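桌面养护小记：木桌子怎么擦、怎么垫、怎么救

入秋以后天一干，家里的木桌子就开始闹脾气，不是起毛就是发白。上回写完砧板的保养，好几位朋友留言问桌子怎么办，我拖到这个星期二晚上才坐下来慢慢写，泡了一大杯茶，大家也别急，慢慢看～ 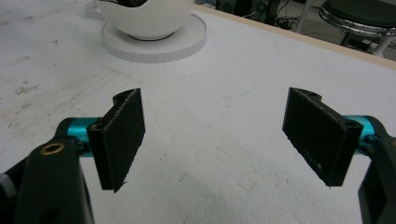
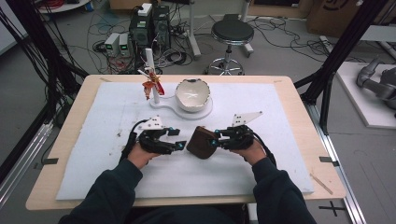

先说平时的清洁吧。木桌子最怕的是水泡着，所以抹布一定要拧到几乎不滴水，顺着木纹擦一遍，再拿干布跟着走一遍就够了。油点子别用钢丝球去蹭（我年轻时候干过，心疼了好几年），滴一点点洗洁精在温水里，用软布打圈，很快就下来了。要在桌上做手工、粘东西、削削磨磨的话，我特别赞成先铺一层东西，像第二张图里那样，浅色木桌上铺一大张白色泡沫板，桌面大半都护住了，只在四周露出一条木头边。白板子有个好处，灰印子和碎屑一眼就看得见，随手就能收拾；用脏了翻个面，还能再撑一阵子。

泡沫板怕热，这点要记牢，热锅、热熨斗、热熔胶枪都不要直接往上放，底下另垫一块隔热垫。板子容易滑，我会在背面四个角贴一小段防滑网，不贴双面胶，胶留在木头上很难弄。万一已经留了胶印，先用吹风机的暖风吹软，再拿旧银行卡斜着慢慢推，剩下的一点黏，蘸食用油捂一会儿就擦掉了，最后记得把油也擦干净。

再说杯子烫出来的白圈。刚出现的最好救：盖一块干的棉布，熨斗开低温，不要蒸汽，轻轻压几秒就拿开看看，没退再来一次。千万别偷懒一直压着！放了很久的老白圈就难说了，我家那张饭桌上还留着一个，看久了倒也顺眼。

小划痕可以用核桃仁来回搓，搓完等一会儿再用布抛一抛，颜色会深一点，划痕就不那么扎眼。深一些的要用修补蜡，颜色宁可先挑浅的，一层一层往上加。

上油的话，只适合没有刷漆的桌子。先用细砂纸顺着木纹轻轻磨一遍，把粉擦净，倒一点木蜡油在布上，薄薄地抹开，多余的一定要擦掉，不然会发黏，还招灰。擦过油的布别团成一团扔垃圾桶，要摊开晾在通风的地方，或者泡进水里再处理，它自己会发热，很危险的。

我的一位老邻居习惯用蜂蜡，味道是真好闻，夏天就是有点粘手，各有各的喜欢吧。下回想写写抽屉发涩怎么弄，家里有老柜子的朋友可以先备一截白蜡烛。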